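When Guests Do Not Answer: Reply Cards and Small Weddings in Lornemthorpe
Student project report, Lidden College
June | By O. Berby
Print this page | E-mail this page

Before I came to Lornemthorpe I had never received a reply card. In my family a wedding is announced by telephone, and the one who is invited says yes at once, also when she means no. So when I helped in the kitchen at a wedding last summer and saw the bride's mother count chairs one more time an hour before the meal, I wanted to understand how the answering of invitations works in this town, and why it fails.
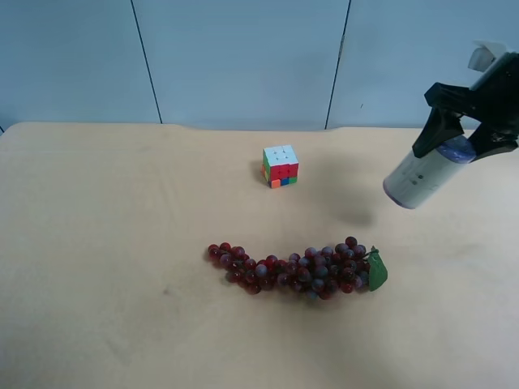
Lidden College -- Department of Events and Hospitality

The question of my project was simple to write down. Which kind of invitation gets an answer in time, and what do couples do about the guests who stay silent? I did not study the cost of the wedding or the dress or the music, although many couples wished to speak about these more than about reply cards.

How I worked

I asked nine couples who had married in or near the town to lend me their guest lists. All of them had held their meal either at Berby Hall (which has no connection with my family, I was asked this many times) or in the upper room at Breathnach's. The lists gave 143 invitations together. One invitation can be for one person or for a whole household, and I counted it once in both cases, as otherwise a large family would weigh too much in the result.

For each invitation I wrote down how it was sent, how the answer was asked for, and whether the answer came before the date which the couple had set. Afterwards I sat with each couple and talked with them. I had prepared a sheet of questions but after the second visit I used it very little. People remember a wedding as a story and they do not like to be stopped in it.

I removed the names of guests from my notes before I brought them to the college. Two couples wished to do this themselves before I saw the list, and I agreed.

What I found

The paper card with a stamped envelope is still well liked here, mostly by the parents. It was also the slowest. Several cards came back with no name written on them, only a tick beside the fish or the chicken, and one couple never learned who their fish was. They laughed when they told me this but they had been quite worried at the time. After it they advised a friend to put a small pencil number on the back of each card, which I think is a very good idea.

Invitations by message got quick answers from younger guests. The difficulty is that a quick answer is often half an answer. "Wouldn't miss it!" does not tell you whether the children are coming, or the new boyfriend. The couples then had to write again, and some of them felt that a second message was rude.

The silent guests were mostly close relatives. I had expected distant cousins or people from work. But an aunt or a brother thinks that it is plain that he will come, and sees no need to fill in a card for it. One groom had to chase his own best man. The mothers told me that they never worried about these guests, while the couples had worried very much, and in three families this led to a quarrel in the last week.

About the final date, the two venues differ. Berby Hall lets the couple bring their own cook, so a late answer is a matter of one more chair and a little more potato. At Breathnach's the number for the meal must be given in advance and is then fixed. Couples who married there set an earlier date for the replies and kept more strictly to it. I believe this is the reason that their lists were tidier, but I can not separate it from the fact that their weddings were also smaller.

Problems with the project

My couples are friends of friends, and all of them are still happily married, so they tell the story kindly. One list had been kept on the back of a calendar and was hard to read. I guessed at a few entries with the help of the bride, and I marked these in my notes.

I also made a mistake at the beginning. I wrote down "no answer" for guests who had answered by speaking, for example at church or in the shop. When I understood this I went back to the first couples and corrected it -- they were patient with me.

If I did the work again

I would speak with some guests too, especially with those who did not answer. I would also like to follow one wedding from the first envelope until the meal, and not only hear of it afterwards. 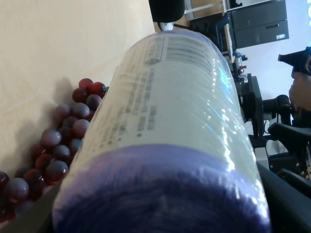
O. Berby

Thanks

I thank the couples for the lists and for a great deal of cake. The table of replies, without names, can be read in the department office in the mornings. I have also left there the sheet of questions, for a student who wants to continue, with the ones that did not work crossed out.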